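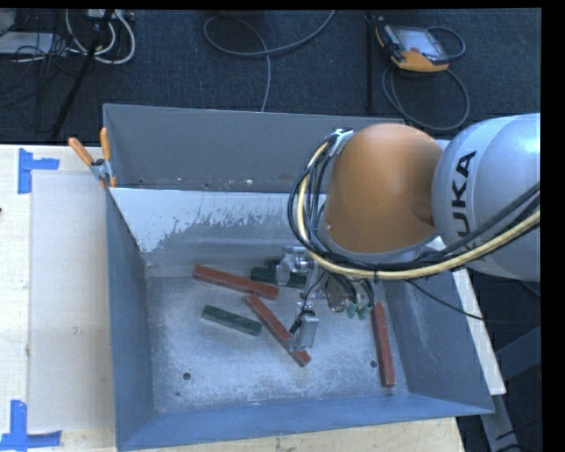
Guides / Light microscopy

How to check a colocalization result before you believe it

Red plus green makes yellow, and yellow gets into a lot of figures it has no business in. If your case that two proteins sit together rests on a merged picture, start over with the steps below. They take an afternoon. You may lose your result.

1. Image the single-stained controls first. Use the same settings you plan to use for the double-stained sample. If your green-only slide shows anything in the red channel, you have bleed-through, and no software setting later will fully rescue you. Switch to sequential scanning or pick dyes that are further apart.

2. Check for clipped pixels. Turn on the range indicator and lower the gain until the bright spots stop saturating. The picture will look dull. Leave it dull.

3. Image multicolor beads. Each bead should land in the same place in every channel. At Bostside we found a shift of 652 nanometers between the green and far-red channels on a system everyone swore was aligned. Nayeli Cuevas had three months of data from it.

4. Draw your regions before you look at the overlap. Outline cells using one channel only, or a separate membrane stain. Including empty background pushes the Pearson value up, and I suspect a good share of impressive numbers come from exactly that.

5. Subtract background the same way for every image. Write down the value and the method. "Adjusted by eye" is not a method.

6. Run a scramble test. Rotate one channel by 90 degrees inside a square region, or shuffle it in blocks, and measure again. If the score barely moves, your proteins are probably just crowded into the same small space.

7. Count cells, and count experiments separately. I want to see 30 cells per condition across three independent preparations. Thirteen cells from one dish is one experiment, whatever the p-value says.

The Vustetti plugin will do steps 4 to 6 with one click. I'd still do them by hand once. Its automatic threshold picked up debris as signal in our hands, and the report it printed looked just as confident as the good ones.

Even a score that survives all this tells you the two labels are close at the resolution of a light microscope. It doesn't show binding. For that you need FRET, a pull-down or some other evidence.

Corrections to Uriel Montes. Last edited 22nd February.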